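Kettle (boiling water)

A kettle is a pot with a lid, a spout and a handle, made for boiling water. I've been looking after this page on our little household wiki since February, and it has grown a fair bit (sorry, I do like kettles!). Cristóvão Baptista helped with the part on limescale.

Types

Stove kettles sit on the hob and many of them whistle. Electric ones have a heating element in the bottom, and most switch themselves off when the water boils. Then you get the cordless sort, where the jug lifts off a base and the lead stays behind, so you can carry it to the pot without dragging a flex through the butter.

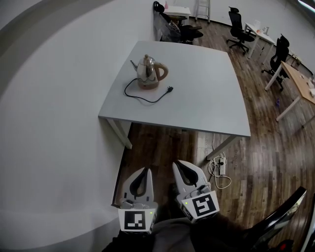

Electric kettle in stainless steel, with a brown base and black cord.

Limescale

If you live in a hard water town like Fostow, you'll know the white crust. It's mostly calcium carbonate, left behind when hard water is heated. I use citric acid, but Cristóvão swears by white vinegar and leaves it in overnight, which makes his whole kitchen smell like a chip shop. Either works, just rinse well and boil a fresh lot before you make tea.

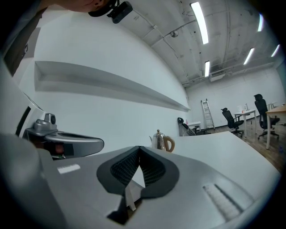

Close view of two black mesh-lined pads meeting near the top.

Collecting

People do collect them! The Caldeira museum in Stonska has 673 on show, and entry was 3 euros when I went. My favourite was a dented copper one with a goose-neck spout, tucked away by the stairs. The shop sells a decent booklet too, though it skips electric models completely.

See also: Teapot, Samovar, Descaling

Page last changed Saturday, July 24, 2021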